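ベルト通しの午後

一　坂の上の工房

四月のフリカムは坂ばかりだ。その坂をウラニア・バラスカスさんは裁ちばさみの入った鞄を抱えたまま、どんどん上っていく。見学に行くだけなのに、どうしてはさみが要るのだろう。聞いてみたら「手ぶらだと落ち着かないのよ」と言われた。

わたしたちの店はペトリディスという。丈つめ、ほころび直し、ファスナーの交換、なんでもやる仕立て直しの店で、わたしは三年目の見習いだ。ドロルムの工房公開日のちらしは、店のレジの横に置いてあった。衣類を扱うロボット「フレヴェル」実演、午後二時から。わたしはそれを見つけた瞬間にもう行くと決めていた。だって衣類だ！　箱を積むロボットなら映像で見たことがあるけれど、布である。置けばへたり、つまめばずれ、畳んだそばから勝手に開いていく、あの布である。

「どうせハンカチでしょう」とウラニアさんは言った。「四角い布をつまんで、はい拍手」

入口では、オサゼ・アデビシさんという背の高い技師が、来た人ひとりひとりに名札を渡していた。わたしの名札を書きながら、店の名前を見て手を止めた。

「仕立て直しの方ですか。うわあ、緊張するなあ」

「どうして」

「今日やるの、ベルト通しなんです」

ウラニアさんが、そのとき初めて鞄を下ろした。

二　左手の役目

ベルトを通す、というのは朝みんながやっていることで、みんなが寝ぼけながらできることで、それなのに説明しようとすると急に難しくなる。先を入れる、押す、受け取る、引く。引きすぎると反対側の端が逃げる。布は押せば一緒に動いてしまうから、どこかを押さえておかないといけない。わたしは待っている間じゅう、自分の腰のあたりで手を動かしてひとりで稽古していた。隣にいた男の子に見られて、ちょっと恥ずかしかった。

男の子はトドリスといった。トドリス・カツァロス、と姓まできちんと名乗った。図書館で借りたロボットの本を脇にはさんでいて、机の向こうの壁ぎわより腕の付け根のほうが見やすいとか、音をよく聞くといいとか、いろいろ教えてくれる。今日は朝から来ていて、同じ実演をもう見たのだそうだ。

「前のはどうだった？」

「言わない。言ったらつまんないもん」

もっともだ。

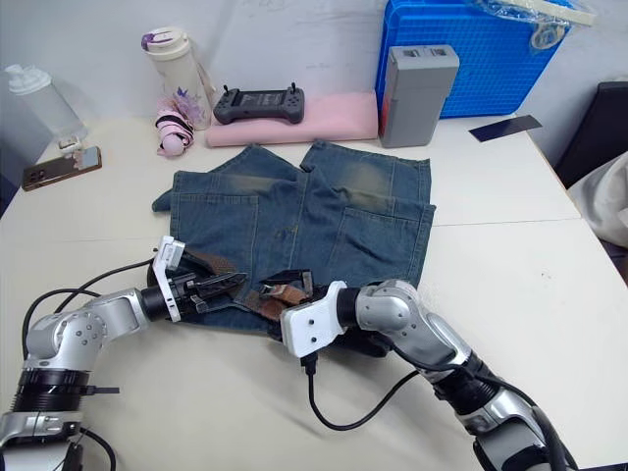

「左は押さえる手、右は持っていく手です」とアデビシさんが言った。「少なくとも、最初はそう決めて始めました。でも練習を重ねるうちに、役目がしょっちゅう入れ替わるようになりまして」

「そりゃそうでしょう」ウラニアさんが大きな声で言った。部屋の人がみんな振り返った。「縫い物だって同じですよ。右利きの人に仕事を教えて、いちばん伸びるのは左手なんだから」

アデビシさんは胸のポケットから小さな手帳を出して、本当に書きとめた。わたしはそれを見てこの人がすっかり好きになってしまった。

モーターの音は思っていたよりずっと静かで、止まるたびに、すう、と息をつくように聞こえる。動く、止まる、少し戻る。その少し戻るところが、なんともいえず良いのだ。わたしも針を刺す前に必ず一度戻る。ウラニアさんには癖だと叱られているけれど、あの腕も戻るじゃないですか、と言いたくて、袖を引っぱった。

「見てます」とウラニアさんは小声で言った。「黙って見てなさい」

三　千十八回

奥から出てきたのは、エロイーザ・アスンサオンさんだった。工房の人たちが道をあけたので、偉い人なのだとわかったが、袖口に糸くずがついていた。こちらは職業柄、そういうものばかり目に入る。

「この作業の練習は、昨日で1018回になりました」とアスンサオンさんは言った。

部屋がざわついた。トドリスが「知ってた」という顔をした。

「うまくいかなかった分も入っています。むしろ、そちらから教わったことのほうが多いくらいです。ポケットの口に入れてしまったり、ベルトごとデニムを机から引きずり落としたり」

わたしは笑ってしまった。笑いながら、去年の自分が裏返しに縫いつけた裾のことを思い出して、急に親しみがわいた。千十八回！　わたしはベルト通しをつけ直した数なら、きっとまだその足もとにも届かない。

「質問していいかしら」ウラニアさんが手を挙げた。「力加減は何で決めてるの」

アスンサオンさんの顔がぱっと明るくなった。そこからの話は、半分もわからなかった。指先にかかる重さがどうの、布のたわみがどうの。ただ、ウラニアさんが「ああ、つれるのね」と言い、アスンサオンさんが「そう、つれるんです！」と答えたところで、ふたりが同じものの話をしているのはよくわかった。

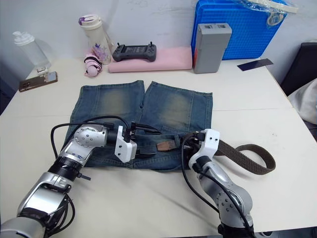
後ろのほうで、年配の男の人が椅子から立ち上がっていた。パナヨティス・ヴラホプロスさんという、港で長く帆を縫っていた人だとあとで聞いた。帽子を胸に当てて、唇を動かしている。近寄ると、「引くな、まだ引くな」とつぶやいていた。

気がつくとわたしも言っていた。「まだ、まだ」

「そこで持ちかえる」とヴラホプロスさん。

「持ちかえて」とわたし。

腕が動きを止めて、部屋じゅうが静かになった。子どもまで静かだった。たかが腰まわりのことで、知らない人どうしがこんなに息をつめている。ウラニアさんは鞄の持ち手を両手で握りしめていて、指の関節が白くなっていた。

アデビシさんが壁の画面を、手首のカメラの映像に切りかえてくれた。とたんに「おお」と声が上がった。いつもわたしが見ている近さだったのだ。綾目の斜めの線が一本一本見えるくらいの、鼻がくっつきそうな近さ。ポケットの黄色っぽいステッチの脇で、黒い指がじりじりと向きを変えていく。

「ダブルステッチだ」とわたしは言った。

「いい糸を使ってるわね」とウラニアさんが言った。

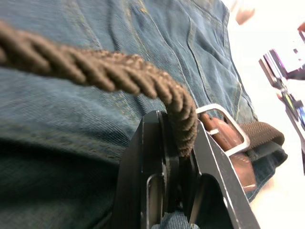

四　質問の時間

そのあとの質問の時間は、予定の倍は続いたと思う。トドリスは三つも質問をした。ひとつめは指の材料のこと、ふたつめは停電したらどうなるか、みっつめは、ロボットは自分がズボンを触っていると知っているのか、だった。

アスンサオンさんは長いこと考えてから、「私たちと同じようには知らないと思う。でも、引っぱったらどこがつれるかは、だいぶわかってきたみたい」と答えた。トドリスは図書館の本の見返しにそれを書こうとして、ヴラホプロスさんに止められ、かわりに帆布の切れ端をもらってそこに書いた。

ウラニアさんはというと、鞄からとうとうはさみを出した。みんながぎょっとしたが、切りたかったのは自分の持ってきた端切れで、厚手のデニムと薄手のと、洗いざらしのとを手のひらほどに切り分け、机の隅に並べて講義を始めてしまったのだ。これは押せば滑る、これは押しても逃げない、これは縫い目のところだけ強情。アデビシさんが手帳をめくる音がずっとしていた。

「次はボタンをやりたいんです」とアスンサオンさんが言った。

「ボタンですって」ウラニアさんは目を輝かせた。「シャツの？　ジーンズの？　まさかコートの？」

「どれが易しいですか」

「どれも易しくありませんよ！」

それがもう、うれしくてたまらないという声だった。

五　帰り道

外に出ると、ほとんど五時だった。坂の下の港に日が傾いて、洗濯物の影が長くのびていた。わたしたちは途中まで黙って下りて、パン屋の角を曲がったあたりから同時に話しはじめた。

「あの、少し戻るところ」

「あの持ちかえ」

ウラニアさんは笑って、先に言いなさいと手で示した。わたしは言った。針を刺す前に一度戻るのは、癖でもいいんじゃないでしょうか。

「一度ならね」とウラニアさんは言った。「あなたは二度戻る」

そうだったのか。まったく気がついていなかった。

店に着くと、ウラニアさんは上着も脱がずに棚のボタン箱を全部おろして、来月ドロルムに持っていく分を選びはじめた。わたしはやかんを火にかけ、それから自分のジーンズのベルトをはずして、目をつぶったまま左手だけで通してみた。三つめのループで、ひっかかった。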